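Workbench > Opinion > Machines and chores

Still waiting for the robot that clears the table

December 3, 2025
4 min read

Every few months someone sends me a video of a machine folding a towel and asks if I've changed my mind yet. I haven't, but I do watch them all, usually twice, and I look at the clock in the corner if there is one. A lot of them are sped up. One I got in June was running at nine times normal speed, and it still felt slow.

I spent a good part of my working life in a small joinery shop in Blackburn, so I come at this from the shop-floor side. People assume the hard part of that job is the cutting. Machines have done the cutting for ages and they do it well. What eats the day is everything in between – picking a board up off a bench, turning it to find the good face, putting it down somewhere it won't get dinged, sweeping up, finding the pencil. A sixteen-year-old learns most of that in a week and gets bored of it in two.

The company everyone in my old trade is talking about is Steltau, which wants to put arms into shops like ours. Their system is called Budard and it has been trained on board handling, mostly in simulation. The sales sheet says 1000 practice runs overnight. Fine. I could dream about planing a door 1000 times and I'd still want to see the door.

To be fair to them, they share more than most. There's a page of stills from the simulator and I went through the whole thing with a cup of coffee. The task is plain enough: a flat board, a dark tabletop, a two-fingered gripper. No sawdust, no glue drips, no coffee rings. I have never worked at a table like that and I don't own one now.

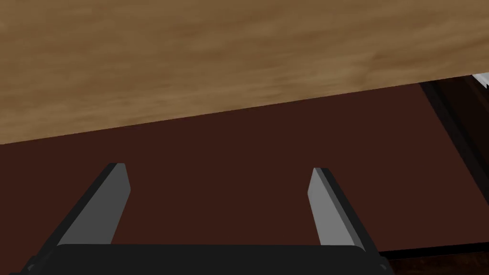
Fingers open, nothing between them yet. The board is the light wood at the top.

Look at how wide and flat that board is next to those two fingers. If you're going to pinch it, you need an edge you can get at. I'd slide it toward me until it hung over the side of the table, then get my hand underneath. I do that without thinking, and I'd like to know if Budard does. A still can't tell me.

Then there's the wood itself. Soluvwood, who used to supply our panels, would send 100 boards on a pallet and you'd find a few with a bow in them. You feel that the second you lift one. I asked Steltau how the gripper copes with a bowed board and got a polite email about "ongoing work."

At home it's the same question with plates. I'd pay decent money for something that cleared my kitchen table every night, with the mail and the crumbs and the half-full glass still on it. Show me that at normal speed, in one take, and I'll write a very different post. Until then I'm keeping the dishcloth.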